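Notes pour l'intervention « Monter un circuit amateur d'esport dans une petite ville »
Journée des clubs, salle du premier étage, décembre

Ouverture (ne pas lire, regarder la salle)

Bonjour à toutes et à tous ! Je suis ravie d'être là, et encore plus de voir des gens venus de clubs que je ne connais que par leurs pseudos. Je m'appelle Helju Lūse, je m'occupe du circuit de Stollton depuis sa première saison, et je vais vous raconter comment on est passés d'un tournoi bricolé dans une arrière-salle à une vraie ligue locale, avec un calendrier, des arbitres et des équipes qui reviennent.

Demander qui a déjà organisé un tournoi. Puis qui a juré de ne jamais recommencer. (Laisser rire.)

Le point de départ

Première saison : 6 équipes, un seul jeu, un arbre à élimination directe. Erreur classique ! La moitié des joueurs avaient fini leur journée avant midi, après une heure de bus pour certains. On avait prévu les sandwichs pour tout le monde, on en a mangé pendant trois jours.

La saison suivante, on est passés aux poules. Tout le monde joue au moins cinq matchs, même l'équipe qui perd tout, et c'est souvent elle qui met l'ambiance. L'équipe de Trodbridge a terminé dernière deux ans de suite et elle a toujours le groupe de supporters le plus bruyant de la salle.

Insister ici : le format avant la dotation. On nous parle toujours de la cagnotte. La nôtre était de 900 euros l'an dernier, à partager entre les trois premiers, et aucun capitaine ne m'a jamais écrit à ce sujet. Par contre, sur les horaires, les pauses et les remplaçants, j'ai reçu des romans.

Le règlement

Le nôtre tient sur quatre pages. Il en faisait onze. Ye-rin Yang l'a repris entièrement, en supprimant chaque article qui n'avait servi à trancher aucun litige. Gardez absolument :
la procédure en cas de déconnexion
le délai de retard avant forfait (chez nous, quinze minutes)
le nombre de remplaçants et le moment où on les déclare
la personne qui a le dernier mot
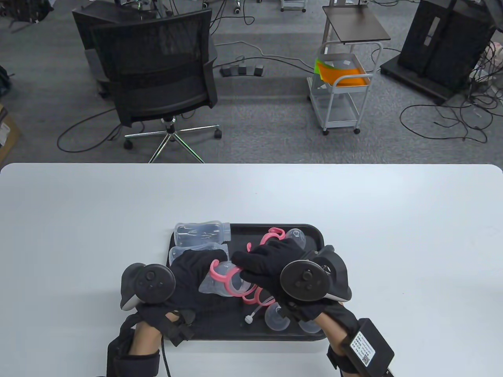

Faut-il imposer un effectif fixe pour toute la saison ?
Un noyau de trois titulaires suffit, avec deux places que le capitaine peut modifier jusqu'à la veille de chaque journée. Les équipes lycéennes changent de composition au rythme des examens, et un effectif figé les pousse au forfait dès le printemps.

(Si la question des transferts vient maintenant, la renvoyer à la fin, sinon on y passe l'après-midi.)

La diffusion

Ma partie préférée ! La finale de la dernière saison a réuni 1372 spectateurs en ligne. Je sais, pour une grande ligue c'est une miette, mais pour nous c'était énorme, et le chat était adorable du début à la fin. Nos deux commentateurs n'avaient jamais tenu un micro avant septembre. Ils ont répété sur des matchs de poule, sans public, avec quelqu'un qui notait les noms mal prononcés.

Conseil pratique : ne diffusez qu'un match par créneau. On a essayé deux flux en parallèle, on a perdu le son sur l'un et le score sur l'autre. Gardez un écran d'attente propre avec l'heure du match suivant, les gens reviennent.

L'argent, vite fait

Le budget annuel est de 3000 euros. Location de la salle, réseau, arbitres défrayés, repas. Nistwood, le magasin du centre, prend en charge la dotation et nous laisse tranquilles sur tout le reste, je leur dis merci à chaque fois que j'ai un micro.

Ce qu'on lance cette saison

La coupe Sasaki, en duo, ouverte aux débutants, avec un ancien joueur du circuit comme mentor pour chaque paire. Les inscriptions débordent déjà et je suis surexcitée (ça s'entend, je pense). Le tirage se fera en direct, juste après la reprise.

Questions de la salle. Rappeler que le règlement est disponible à la table près de l'entrée, et que Ye-rin reste jusqu'à 18 heures pour ceux qui veulent parler arbitrage.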